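Shared kitchen at Nonley building opens again after repair work

The shared kitchen on the upper floor of the Nonley building in Jalness is open again. It was closed at the end of winter, when a leaking pipe damaged the cupboards under the old sink. Tenants have used it since the first week of April.

The work was done by the local firm Simões and took 4 weeks, two more than was planned at the start. According to the building manager, Evander Geddes, the delay came from the pipe behind the wall, which was in worse condition than the first inspection suggested. "We could have closed the wall and hoped for the best, but then we would be back here next year," he said.

The kitchen serves 192 people from the offices on both floors. During the closure they had to use the small tea point near the entrance, and several tenants complained about the queue in the mornings. Niltel, the largest tenant in the building, put a kettle and a fridge in its own meeting room and let the neighbours use them.

The rent for the offices will not change because of the repair. The cost is paid from the maintenance fund of the building, and Mr Geddes said that the final bill will be sent to all tenants before the summer.

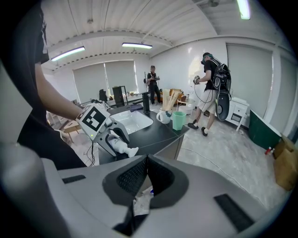

The new rules for the kitchen are short. Everybody washes their own dishes, and food in the fridge must have a name on it. Cups and other small things may stay on the worktop if they are kept away from the sink, and tenants have already started to do so: a white mug and a mint-green cup have their place further along the black counter, with a container of light wooden sticks or utensils behind the mug. The white sink with its tall black tap should be left free for the next person.

A second cupboard for dry food is ordered but has not been delivered yet. Until then, tenants are asked to keep larger boxes and bags in their own offices. Questions about the kitchen can be brought to the building office on the ground floor, which is open until 4 in the afternoon.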